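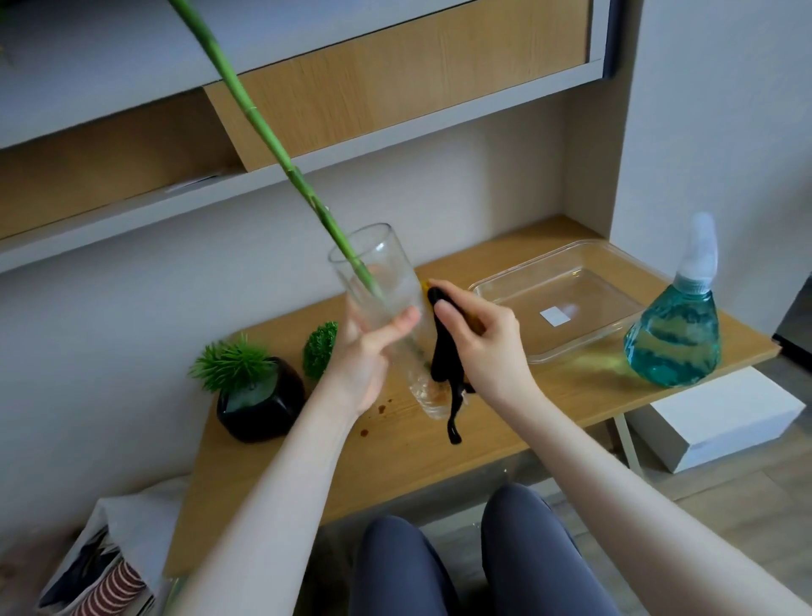
4 min read

May, 6.40 in the morning

Slept badly, up early, did the desk. I had been putting it off since the shelf went up, and the light at this hour is the only light that shows dried spots on pale wood. In the evening the lamp sits too low and everything looks clean.

Order of work, for my own reference. Glassware first, with the black cloth. Then the surface. Then the plants, then whatever is left. Last month I did the surface first and had to do it again after the glasses, so the order has been reversed and will stay reversed.

The tall glass is the awkward one. It is a plain cylinder with no taper, so there is nothing to stop the hand sliding down it, and the bamboo stalk makes it top-heavy by a good margin. Left hand round the middle, thumb on the right side, cloth in the right hand. I turn the glass a quarter at a time instead of moving the cloth round it. Lifting it just clear of the desk is enough. Any higher and the stalk starts to swing, and there is the shelving to consider.

I could take the stalk out. Narendra Lodhi takes his out every time and lays it in the bath. I have tried this and I end up with one clean glass and one wet bath mat. For the outside of the glass the stalk can stay where it is. For the inside it has to come out, but that is a separate job and I do it when I change the water.

On water: 200 ml is the level I have settled on. I tried more over the winter and the lower part of the stalk went soft and slightly sour. Jad says tap water is fine if it has stood overnight. The leaflet that came with the Brelau stalk says filtered only. I stand it overnight and ignore the leaflet.

The plastic bottle has brown residue near the base. I have kept that bottle too long. The plan was to rinse it and use it for measuring plant feed, but the ridges hold everything and a brush will not reach into them. Tried hot water and bicarbonate once. Some came off, most did not. It goes in the recycling tonight.

The brown spots on the desk were at the front, ahead of the plants. Method: damp corner of a cloth laid on top for a minute, lifted, then wiped with the grain. No scrubbing. I scrubbed a mark in the old flat with the green side of a sponge and left a dull patch that was more noticeable than the mark had been. After the damp cloth a dry one, straight away. The finish is supposed to be Mevdale hard oil, 2 coats, according to the man who sold me the desk. I have no means of checking this. I noted it on the inside of the drawer so that I can buy the same again if it needs doing.

The two plants are artificial and need nothing except dusting, which I skip more often than I should. The moss ball is the worse of the pair. The leaves are tiny and close together and a cloth only presses the dust further in. A soft dry paintbrush works, held upright and dabbed. The spiky one can be wiped leaf by leaf from the base outwards. The black pot shows every fingerprint on its facets, so it gets done last, held through the cloth.

The glass baking tray still has a small white label stuck to the floor of it. I cannot use it for food until that is off. Cooking oil on the label, leave for an hour, then a thumbnail. If it leaves glue behind, more oil. I do not want to put a blade to it. After that it goes back to the kitchen, where it should have been to begin with.

Moved the teal spray bottle to the far right end of the desk some time ago and it has done well there. It is out of elbow range and I can reach it without leaning across the glass. I do not spray towards the bamboo. Spray on the cloth, then cloth to the surface.

Jad Salameh rang at half past seven to ask whether I wanted his second bamboo stalk, since he is moving to a smaller place. I said I would measure. A second stalk in the same glass would be too tight, and a second glass means a second thing to lift. I will probably say yes.

To do: label, bottle, felt pads for the underside of the pot. The pads come in sheets of 5 and I need four.

Recent entries
The drawer that sticks in damp weather
Replacing the tap washer, second attempt
Mumirano shelf brackets: spacing and fixings
What I keep under the sink
Returning the Ivanov lamp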